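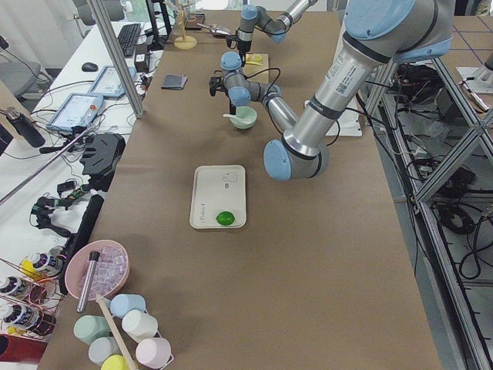 Encombe project -- working group minutes
Sunday, March 15, 2020

Present: Amber Tunstall (chair), Amedeo Cattaneo, Natalina Gatti, Annunziata Guerra
By phone: Brândușa Anghel (Morelli)
Minutes: Natalina Gatti

12 shares
3 comments

1. Previous minutes

Approved with one correction. Under item 4, "all tasks" should read "all two-arm tasks." Natalina has changed the file copy.

2. Collection status

Amedeo reported 2,246 accepted episodes in the store as of Saturday night. The count covers the two-arm table only. Episodes from the January setup are kept in a separate folder and are not part of the total, as agreed last time, because the joint limits were different then.

The target for this phase is 500 accepted episodes per task. Bowl-to-tray and spoon transfer are both past it. Cup sorting is short. Ice handling is well short and is covered under item 4.

Amber asked whether the total includes episodes that were trimmed by hand. Amedeo said yes, if the trim was only at the start or end. Anything with a cut in the middle is thrown out. Amber asked that this be written in the collection notes, where at present it is only implied.

3. Table layout and object set

The group went over the current layout. Brown paper stays as the table covering for now. Annunziata said it creases near the front and has to be replaced more often than planned, but a change of background this late would split the data into two halves and she would prefer not to do it. Agreed to keep the paper and replace it at the start of a shift only, never between episodes of the same task.

Objects were discussed as follows.

Pastel cups. Six are on the table. Amedeo wants them started in a cluster as well as spread out, as the policy has mostly seen them apart and reaches badly when they touch. Agreed. Half of the remaining cup episodes will start clustered.

Wooden stick. It has been laid across the cups in some starts as an obstacle. Brândușa asked whether the instruction text mentions the stick. It does not. She said that operators are then free to move it or leave it, and the model gets both with the same sentence. After some discussion it was agreed to use two separate instructions, one that says to remove the stick first and one that leaves it out of the task altogether. Episodes already recorded will be relabeled by hand. Annunziata to do this.

Green bowl and spoon. No change. The spoon handle should point a different way at each reset. Natalina noted that people tend to put it back the same way without thinking about it.

Tray and green ball. The label list has this object as both "lime" and "green ball." Agreed to use "green ball" in the object list and allow either word in the instructions.

Mug tree and scoop. These stay at the far end of the table as background objects. No task uses them in this phase. Brândușa asked if they could be moved between sessions so that they are not a fixed landmark. Agreed, within reach of neither arm's rest position.

Small cardboard box. The second arm's gripper comes down close to it when the other arm is working behind the bowl. Amedeo would like a handover task built on this. Put on the list for the next phase.

4. Ice handling

Long discussion. The task is to take the metal cylinder out of the pink bowl of ice and put it back. Success rate for the operators is fine. The trouble is between episodes: real ice melts, the level in the bowl drops, and the last episodes of a session look different from the first ones.

Amber asked if that was a problem or a benefit. Amedeo thinks it is a benefit as long as it is recorded. Brândușa disagreed. She said the Morelli team had trained on a mix like this and the grasp height drifted. She will send the plots.

Decision: 17 episodes per fill of the bowl, then empty, dry and refill. The fill number goes into the episode record. To be looked at again after Brândușa's plots arrive.

Annunziata asked for a towel to be kept at the station. Agreed.

5. Operators and shifts

Two shifts a day continue. Annunziata said that the afternoon shift gets fewer accepted episodes and she does not think it is the operators. The recording software, Emamine, is slow to save once the local disk is more than half full, and the afternoon shift always gets it in that state. Amedeo will set the upload to run over the lunch break.

There was a question on whether operators may talk to each other while recording. Sound is not recorded, so yes.

New operators will do their first day on the spoon task only. Their episodes from that day are not to be accepted into the set, even good ones. Amber noted that this had been the rule all along but the check box was not being used.

6. Cables and side table

Natalina raised the state of the side table. The two teach pendants share it with the keyboard, the mouse, a printed gripper attachment, loose cables and small electronic parts. She asked that the pendants have a fixed place with the emergency button facing out and nothing lying over it. Agreed without discussion. Loose parts go in a drawer at the end of each shift.

The cable loops at the wrist of the larger arm were also raised. Amedeo said there were 17 rejected episodes last week in which a cable crossed the wrist view during the grasp. He has tried shorter ties, but the arm then pulls on them when the wrist turns fully. He will try a sleeve. Until that is done, operators should check the loops before each task and reject any episode where the cable hides the object at the moment of contact.

The paint bottles in the wire rack stay where they are. They belong to the next task family and Amber does not want them opened before the instructions are written.

7. Labeling

Brândușa went through a sample of the instruction text. Main points:

Too many sentences begin with "pick up." She would like more variety, but written by people who have watched the episode.

Left and right are being used in two ways, from the operator's side and from the camera's side. Agreed to use the operator's side everywhere. The notes will say so on the first page.

Failed attempts followed by a recovery should be kept and tagged. At present some labelers reject them and some do not. Agreed to keep them where the recovery takes a single try. Two or more tries, reject.

Natalina asked who settles disagreements between labelers. Annunziata will, for now.

8. Sharing with Sturkorlow

Sturkorlow have asked for an early copy of the set to test their loader. Amber is in favor but not before the stick episodes are relabeled -- a wrong copy tends to stay in use. Agreed to send the spoon task alone as a first package. Amedeo will prepare it and Natalina will write the cover note.

9. Other business

Annunziata asked that the work stools be replaced. Amber to look at the budget.

Brândușa will be in person at the next meeting if travel allows. Otherwise by phone again.

Actions

Amedeo: trim rule in collection notes; lunch upload; cable sleeve; spoon package
Annunziata: relabel stick episodes; towel; settle labeling disputes
Brândușa: grasp height plots
Natalina: fixed place for pendants; operator's side rule on page one; cover note
Amber: stools; remind shift leads of first-day check box

Next meeting in two weeks, same time. The meeting closed at 4:40.

Comments (3)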